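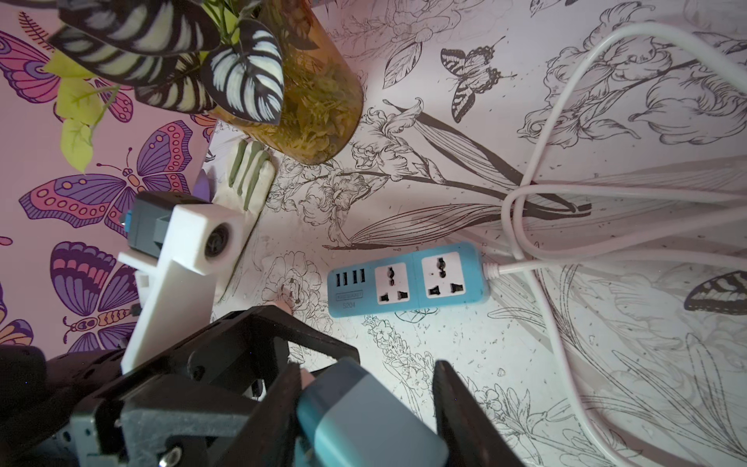 Travelers who have ever stood in a rented room with the wrong plug in their hand will be glad to hear that the adapter library in Wadov is opening its shelves again on July 14, 2020, in the same little front room of the Broritico craft shop where it began. The idea is as simple as it ever was: you come in, you borrow what you need for your trip, and you bring it back when you get home (or a little after, they are very patient). Alongside the small boxy plug adapters there are now power strips to lend too, among them a light blue one with four USB ports and two of those obliging sockets that take several shapes of plug, and a good long white cable that will reach the bed from nearly any wall.

The library has made over 2,000 loans so far, many of them to students heading off for the Allolano summer courses, and the shop says the busiest stretch last year came in November, when everybody seemed to be flying somewhere warm at once. Loans run for 7 weeks, and there is no charge, though a jar by the door is always happy to be fed.

Regular visitors will want to know that the room is as cheerful as they remember it, and a very nice place to sit down while you work out which plug goes where.
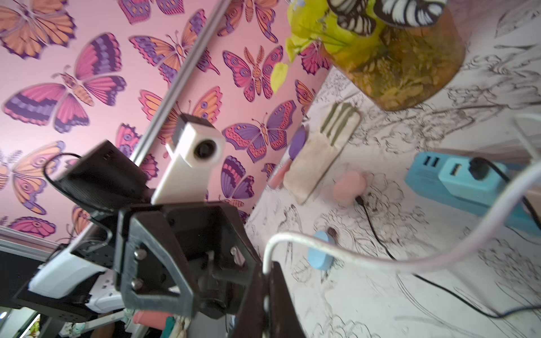
Butterfly wallpaper and a flower-print tabletop at the adapter library in Wadov.

Anyone with spare adapters in good working order is warmly invited to drop them off at the counter, and do please tie on a label saying which country they came from!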